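Best way to store small hobby stuff in an apartment?

munrostreet_mel
Okay so I finally cleared a table for my tinkering and now I need somewhere for everything else to live. My place is 656 square feet and the hall closet is already a disaster! 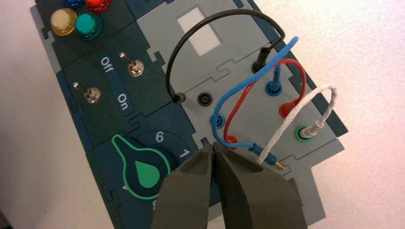 My practice board, toggle switches and colored domes

I'm torn between a rolling cart and one of those wall rail systems. The Merico cart looks sturdy but it would block the radiator. Anybody have both?

hviklund
Had the cart for 2 years. Mine turned into a mail pile on wheels. Get the rail.

dadetti_fan
Disagree with Holger, sorry! Rails mean holes, and if she's renting that's her deposit. I use flat boxes under the bed (the Stirura ones, with the lids that clip) and I can get at everything in a minute.

stellan_b
Under the bed is where my projects go to die. I'd do the rail and patch the holes when you move, spackle is cheap.

dadetti_fan
Tell that to my last landlord. He kept part of mine over four screws.

munrostreet_mel
Yikes. I am renting, yes. How tall are the boxes? My bed frame is pretty low.

dadetti_fan
The shallow ones fit under mine and it's low too. Measure at the middle slat, mine sags there.

hviklund
Fine, boxes. But label the short end!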